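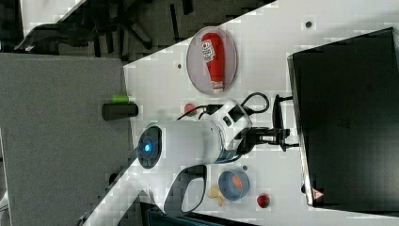 Por Réjean Ouellet

Tamunoemi Akinola lleva 38 años reparando acordeones y todavía desmonta cada instrumento en el mismo orden: primero las correas, luego los pasadores del fuelle, después las cajas de lengüetas. Su taller ocupa la planta baja de una casa en Prundale, a dos calles de la estación. Abre a las nueve y cierra cuando se va la luz de la ventana que da al patio, porque afinar con luz artificial le cansa la vista.

Empezó con un Hedard de segunda mano que le dejó un tío. Le fallaban varias notas graves y el único afinador de la comarca pedía más de lo que valía el acordeón. "Lo abrí con un destornillador de cocina", recuerda. "La cera estaba seca y las lengüetas se habían soltado. Las pegué como pude y sonó peor que antes. Tardé un invierno entero en dejarlo bien".

Aprendió después en la fábrica de Vaditz, donde trabajó hasta que cerró la sección de fuelles. Allí le enseñaron a preparar la cera con colofonia y a plegar el cartón sin marcar las esquinas. De aquella época conserva un juego de limas y un cuaderno con las proporciones de la mezcla, que cambia según la estación. En verano añade algo más de colofonia para que la cera no se ablande. Un acordeón olvidado en un coche en junio, dice, le da trabajo para una semana.

La mayoría de los encargos son reparaciones pequeñas: una válvula de cuero que se ha curvado, un botón hundido, una correa rota. Las afinaciones completas llegan sobre todo antes de las fiestas. "La gente toca todo el año con el acordeón desafinado y se acuerda dos semanas antes", cuenta. "Yo les digo que una afinación no se hace deprisa. Se rasca un poco la lengüeta, se monta, se escucha, se vuelve a sacar. Si te pasas, hay que rascar por el otro lado, y cada vez queda menos metal".

Le pregunto por los afinadores electrónicos. Usa uno desde hace tiempo, aunque termina siempre de oído. El trémolo es la parte más discutida con los clientes. Los que tocan música de baile lo quieren muy abierto y los que vienen del conservatorio lo piden casi cerrado. "No hay uno correcto. Hay el que quiere el dueño. Lo malo es cuando el dueño cambia de idea al recogerlo".

Por una afinación completa cobra según el número de voces y el estado de la cera. Una revisión sencilla cuesta 35 euros e incluye la limpieza de los registros. No acepta instrumentos con carcoma, ni siquiera para presupuestar, y los guarda todos en sus estuches mientras esperan turno.

Las piezas son el problema principal. Sanna, la casa que le servía las válvulas, dejó de fabricar los tamaños pequeños, y ahora las corta ella misma de piel de cabritilla. Para los botones recurre a acordeones que ya no tienen arreglo. Tiene 30 en la trastienda, casi todos sin fuelle - algunos se los han regalado, otros los ha comprado por el precio de las lengüetas.

En los últimos años ha tenido dos aprendices. Uno se marchó a montar pianos y la otra sigue viniendo por las tardes, ya con clientes propios. Akinola le ha cedido los fuelles, que son lo que más le cuesta ahora por las manos. Ella se queda con las lengüetas y con los modelos antiguos de Hedard, que conoce bien.

Sobre la jubilación responde sin levantar la vista del banco. "Tengo trabajo hasta el otoño. Después ya veremos quién llama". El primer Hedard, el del tío, no está en venta. Lo toca en casa después de cenar y reconoce que le hace falta una afinación.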